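¿Por qué un taller grande tiene tantas luces?
Por Gwendolyn Whitfield
5/18/20

Cuando entras en una sala muy grande, mira hacia arriba. A veces el techo no está tapado y se ven las vigas y los tubos. 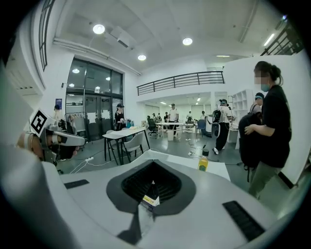
Las vigas son piezas largas y fuertes que sostienen el techo. Los tubos pueden llevar agua, aire o cables de un lado a otro. En una casa suelen ir escondidos. En un taller se dejan a la vista muchas veces, y así es más fácil repararlos.

Una sola lámpara no basta para un espacio tan amplio. Por eso se usan varias clases de luz. Las redondas, metidas en el techo, iluminan la zona que tienen debajo. Las alargadas reparten la luz a lo largo de una franja -- van bien sobre mesas y pasillos.

También ayudan las paredes blancas. El blanco devuelve casi toda la luz que le llega, y el negro se queda con la mayor parte.

Las puertas de cristal dejan pasar la claridad de una sala a otra. El cristal también refleja un poco, como un espejo flojo.

Prueba en casa: alumbra con una linterna una hoja blanca y luego una negra, a siete centímetros. ¿Con cuál se ve mejor tu mano?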